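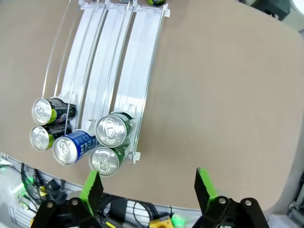
17th January

The Voltell bill for the last quarter came in at 1,794 kWh. The same quarter a year earlier was 1,529. We didn't buy anything big in between, nobody moved in, and the thermostat has been set the same both winters. I spent most of the holiday break trying to find the difference.

I started with the meter itself. I turned off every breaker except the main and went outside to look. The reading stayed put, so the meter wasn't counting power we weren't using. Then I turned the breakers back on one at a time and wrote down what happened. Most of the house was boring. The garage circuit wasn't.

We have two refrigerators. The one in the kitchen is a Kvaran we bought when we moved to Wilville. The one in the garage came with the house and mostly holds drinks, plus whatever won't fit inside at Thanksgiving. I had always figured it cost us very little, as the door hardly gets opened.

I borrowed a plug-in power meter from the Wilville library (they lend tools now, and you can keep them for two weeks). The kitchen fridge ran for a while, shut off, and ran again later. The garage fridge almost never shut off. I pulled it away from the wall and found the coils packed with dust and the bottom corner of the door gasket split open. I could slide a dollar bill in and out with the door closed.

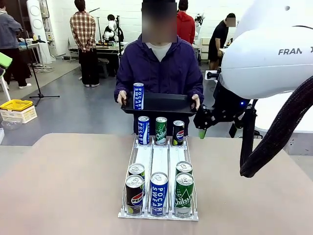 How long do you need to leave a power meter on a refrigerator? I left mine on for 4 days, and a single day would have told me less, with the defrost cycle and the weather both moving the number around.

Cleaning the coils helped a little. A new gasket was harder. The appliance store on Plemness Road couldn't match the model, and the sticker inside the door is too worn to read the last part of the number. I warmed the old gasket with a hair dryer and pressed it back into shape, and that lasted until the next cold night.

So for now the garage fridge is unplugged with the door propped open. The drinks went onto a shelf in the pantry, and we put a few in the kitchen fridge the night before we want them. I thought I'd get complaints at home. So far the only one has been about the orange juice, which used to live out there in the big jugs.

I also found two smaller things while I had the meter. The old stereo receiver uses nearly as much power turned off as it does turned on – it's on a power strip now. And the dehumidifier in the basement had been running since July with nobody looking at it. I emptied it, switched it off, and put a cheap humidity gauge on the shelf next to it.

The next bill closes in a few weeks. If the number hasn't come down, the water heater is next on the list, and I'll have to get somebody out for that one, as it's wired in and the plug-in meter is no use.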